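The gripper closed on the sweatpants, then kept closing. I said stop. My thumb said stop. The trigger had other plans, and by the time I yanked the battery it had chewed a hole in a hem I rather liked. So before you fold anything dark and thick with a powered grabber, check three things I now check every time, muttering.

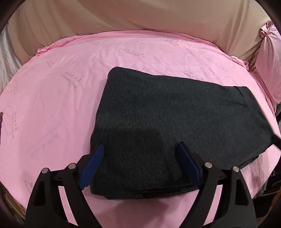 Laundry & Linens

Lay the work on a cloth of a lighter color. Charcoal on pink is nobody's idea of decorating, but you can see where the pads end and the fabric begins. Come in with the jaws open and keep them open until you've looked at both tips.

Watch the folded edges. One layer is easy. A stack of them pushes back, and my old Fonico took that as a personal challenge. The pinch setting goes up to 72 and mine had crept there by itself. Turn it down before each load, and squeeze a rolled sock first.

Wipe the pads, too. Lint packs into the ridges, the grip slips, and the motor pulls harder to make up for it. I learned this in January, from the smell.

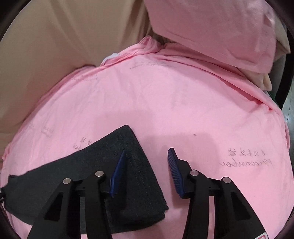 What should I do if the jaws jam shut on a garment?
Cut the power first, then ease the arms apart by the outer joints. Don't pull the cloth, which only tightens things and widens the hole. If the arms won't budge, leave it alone and call the shop. Serrano charged me 203 dollars for the lesson, plus parts.

Keep sleeves, cords and your other hand well clear while it's powered.

Gumaro Varela, August 2023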